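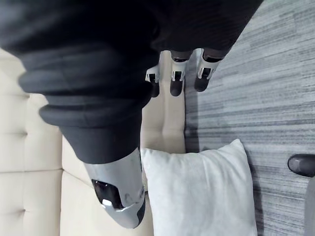 Cream upholstery, grey floor.

Guides > Living room > Keeping pale seats presentable

I own a bottle of Serkelex Upholstery Reviver. It cost more than a decent lunch in Fulville and it did no more for my armchair than a damp cloth had the week before. So this guide uses a vacuum, two cloths, washing-up liquid and patience. If the label on your seat says solvent only, stop here and do what the label says.

1. Take everything off. Throws, pillows, remote controls, the lot. Pillows can go on the floor if you've vacuumed it first.

2. Vacuum with the soft brush, starting at the top of the back and working down. On button tufting, go round each dimple slowly. The shops will sell you a special nozzle for this. I bought one and went back to an old paintbrush, which flicks the crumbs out well enough.

3. Mix one small squirt of washing-up liquid into 200 ml of lukewarm water. Test it somewhere out of sight and wait 20 minutes. Most online guides tell you to test and then carry on as if nobody ever got a bad result. If the patch has darkened or the colour has come off on the cloth, don't go any further.
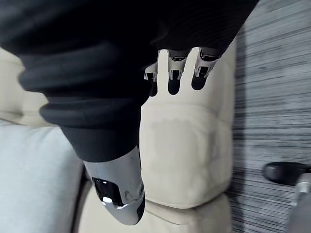 4. Wring the cloth until it won't drip, then wipe a whole panel at a time, seam to seam. Dabbing at one mark is how you get a clean circle with a grubby border, and on cream you will see that border from the hall. Go over it with the second cloth, plain water only, then a dry towel.

5. Leave it alone. Ashley Pilkington swears by a hairdryer – I've tried it and got a stiff patch on the arm. An open window on a Sunday morning is slower and has never caused me any trouble.

6. Put the pillows back. I don't believe in the karate chop, or in odd numbers looking more "natural". One at the back and one on an armrest is plenty on a two-seater, and people can still sit down. Bright colours need care, though: a new teal or navy cover can rub off on pale seats, so press a damp white cloth on it before you trust it.
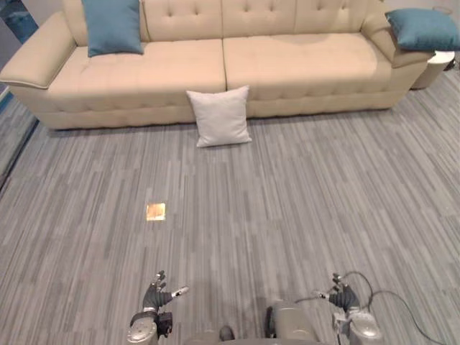
Two teal pillows on the sofa, the white one on the floor.

Repeat when it looks dirty. Monthly schedules are mostly printed on the backs of cleaning products. As for protector sprays, I used one on half a seat last February and by summer I couldn't tell you which half.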